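Chapter 4
The Follow-On

A side that trails by 200 runs or more after the first innings of a five-day match may be told to bat again at once. It is cricket's politest insult, and captains have grown shy of giving it — their bowlers, after all, would like a sit down. 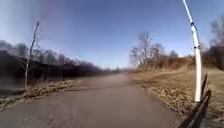
Who decides whether the follow-on is enforced?
The captain of the leading side, who must tell the opposing captain and the umpires.

Suppose Pinlow make 600 and Laditz reply with a weary 180. The choice is Pinlow's.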